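Stastholm Standing Mat, two months on

I bought the Stastholm in September, after my lower back filed its third complaint of the summer. My desk goes up and down. Mostly it had been going down. The theory, which I got from the internet and therefore trusted completely, was that I would stand more if the floor under me were nicer.

It comes rolled up in a box the size of a small dog and smells like a new shower curtain for a week. The instructions say to leave it flat overnight. Mine took four nights and a stack of cookbooks, and one corner still has opinions.

The important thing is the foam. Cheap mats are either a pancake or a mattress. On the pancake you may as well be standing on tile, and on the mattress your ankles spend all day making tiny corrections, so you end up tired in places you didn't know could get tired. The Stastholm sits between the two. I can stand on it for 41 minutes before I start leaning on things, and I know the number because I timed it, having run out of actual work to avoid. On bare floor I last nine. 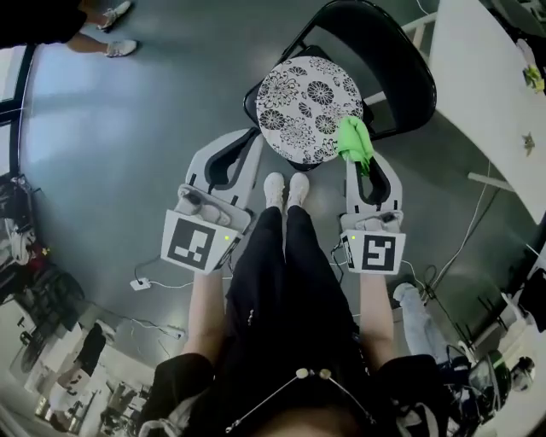
Shoes matter more than the box lets on. In socks the mat is lovely. In sneakers you're stacking one squishy thing on another, and the benefit shrinks to almost nothing. In hard-soled shoes you leave dents that take an hour to fill back in, so the mat carries a record of where you stood and for how long, like a very boring crime scene.

The surface has a raised bump down the middle that the manufacturer calls an "active ridge." You're supposed to roll your arches over it while you think. I used it constantly for three days and have since mainly used it to stub my toe. If you tend to pace on phone calls, look at the flat version, which costs less and won't attack you.

Cleaning is easy enough. Crumbs come off with a damp cloth. Cat hair does not, and seems to have been invited. The underside grips well on hard floors and hardly at all on carpet, where mine crept toward the window an inch or so a week until I gave up and moved the desk.

I also tried the Mahrous, which a neighbor was getting rid of. It's thicker, heavier and a good bit uglier, and it has beveled edges you can roll a chair over without launching yourself into the bookcase. The Stastholm's edges are only slightly sloped. My chair treats them as a curb, so every switch from standing to sitting starts with dragging the mat out of the way, and some afternoons that's enough to keep me sitting.

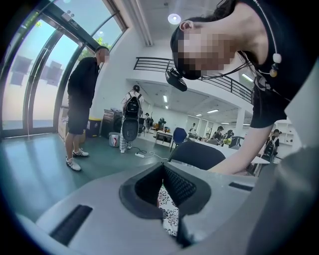 Wedodance writes that the edge problem goes away if you hook the mat with your foot and slide it under the desk before you lower anything, and that after 800 hours on the same Stastholm the foam has gone soft at the heels but nowhere else. Turning it end for end every month or so helps, apparently.

I've tried the foot trick. It works in shoes. In socks, my foot goes under the desk and the mat stays where it is. The advice about turning it is sound, though with the ridge in the middle you can't tell which end is which, so I put a bit of masking tape on one corner. The corner with opinions, naturally.

Would I buy it again? For a kitchen, yes, right away. There are no chairs to fight with and you're only ever in front of the sink. For a desk I'd get the Mahrous and put up with the looks, or the flat Stastholm if your chair mostly stays put. My back, for what it's worth, is better. It has moved its complaints to the shoulders.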